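Robot club again after school. Soledad Montes gave us the cloth folding task for the Haton meet, and our team is called Vundo now because the other names were taken. We each run the hand-held grippers on a real bed and save every try. I started on the dark cloth. 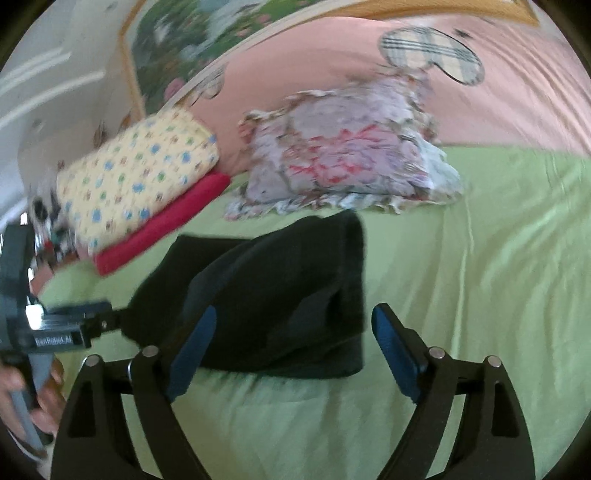

Dark cloth on the green sheet, gripper open.

The goal is 40 saved tries per person. Fuzzy cloth is harder than I thought - it bunches up when I close too fast, and then I can't find the edge. Soledad says to slow down and stop fixing things halfway through a try. 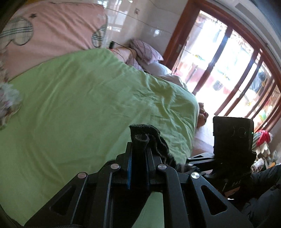

I wrote that on my hand so I would remember. Mak wants us to use two grippers for the big pieces, one to hold and one to fold. I'm better with my right hand and my left arm got tired.
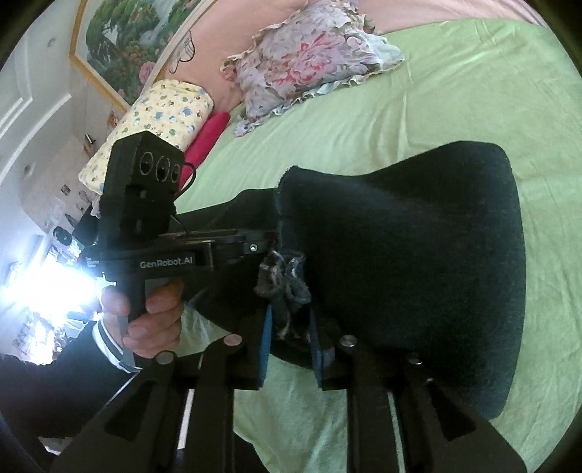 Haton, January 24, 2018

Team total is 1036 tries. I threw out 3 of mine for being sloppy. Still have to type up the log and charge everything - the meet isn't until August.

3 comments
40 shares

Recent entries
Helum practice notes
Picking a team name
First day with the grippers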